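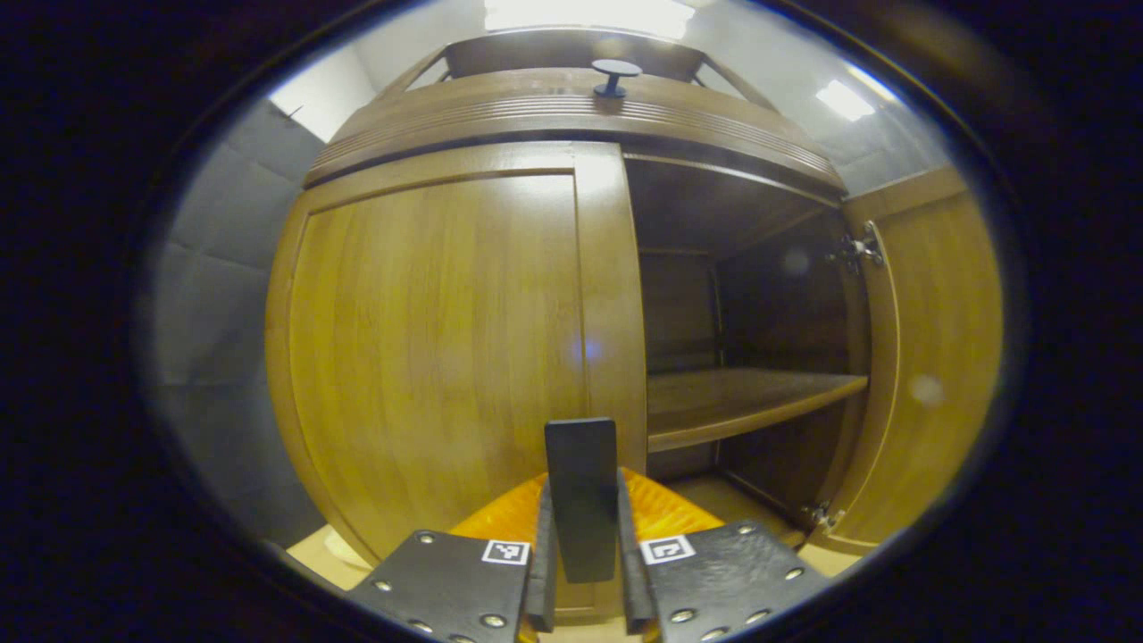

Hinrichs thought we were wasting our time. Old furniture always sells, she told us in August, and if a shop can't shift a cupboard it has the wrong price on it. Lieselotte Hinrichs may be right about her own shop. We were less sure she was right about the rest of Cilley, so we made resale the subject of our term project.

Our question was simple: do people in town buy used furniture to save money, as the town's reuse leaflet claims?

Method

We left a one-page survey at two shops, Ramis and Stallen, and handed it out at the Zabala street market. We got 93 forms back. The leaflet says a household can save 1,000 dollars a year by buying used. It doesn't say how anyone got that number, and a round figure with no source made us suspicious from the start.

What we found

Only 17 people put price first. Most ticked "I liked the look of it" or "it fit the space." Several wrote that they had paid more than they would have for something new, once delivery was added. Ramis let us see its sales log, which had 3,391 entries, but the log mixes chairs, lamps and boxes of plates, so we could not use it to check anything. We left it out of the results.

Problems

People who fill in a form at a furniture shop already like furniture shops. Dušan Hudec, our adviser, pointed this out before we began and we went ahead anyway. We also asked about "savings" without saying compared to what. Two people wrote a question mark next to that line, and we think they had a point.

We would not repeat the leaflet's claim on the basis of this survey. We can't say it is false, either. Next term's group should ask for receipts.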